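# Boxing up the fluffy things (socks, wash mitts, dust cloths and all the rest)

I have put this job off every January for as long as we've lived in this house, and every year it takes me one pot of tea once I finally sit down to it. If you have a drawer somewhere that won't close over all the plush and fleecy odds and ends, then this page is for you.

Start by finding a box. Plain cardboard is my favorite for anything with a soft pile — it breathes a little, it costs nothing, and you can write on it. Pick one that's wider than it is deep, so you aren't digging down through layers in the middle of winter for the one cloth you wanted. The tall boxes that Amix sends its lampshades in are no good at all for this. I tried one for two years and everything I liked ended up at the bottom.

Set the box on the bed. I used to work on the floor, and my knees would like me to pass along that the bed is better. You can spread things out on the covers, and if you haven't finished by 9 p.m. you'll want your bed back, so you finish.

**Before anything goes in**

- Give each piece a good shake out the back door.
- Feel along the seams for dampness. Plush holds water in the thick part long after the edges seem dry, and one clammy mitt will make the whole box smell like a pond.
- Pull off lint with a strip of wide tape wrapped around your hand, sticky side out.
- Anything gone stiff or flat goes in the rag bag. I know. Do it anyway.

**Rolling or bunching?**

Desmond Pruitt, who ran the linen room at the old Clostuswood guesthouse before he retired, rolled everything, and he once told me they had 829 hand towels on the shelves at the height of the season. If you have that many, roll! For a household, I roll the flat things and let the very fluffy ones stay bunched. A tight roll crushes the pile, and it takes a tumble in the dryer to bring it back.

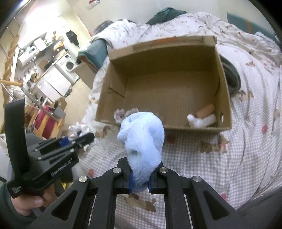

I start in the corners and work in toward the middle, with the small things first, so they have something to lean against when the big ones go in. Light colors really ought to be kept apart from the rusts and browns, though mine do end up in the same corner. New plush sheds for a while, and orange fuzz on a white cloth is the devil to pick off. If you've got something brand new and very bright, wash it 2 times before it shares a box with anybody.

Don't press the pile down to make the flaps meet. Get another box, or take a few things out and use them this week.

For the label I write on the short side as well as the top, in big marker letters, because the top is no help once another box is sitting on it. "Fluffy, bathroom" or "fluffy, dusting" is plenty. Then mine go on the closet shelf, up off the floor, with a cedar block tucked in the corner of each one. Sand the block a bit in the fall when the smell fades.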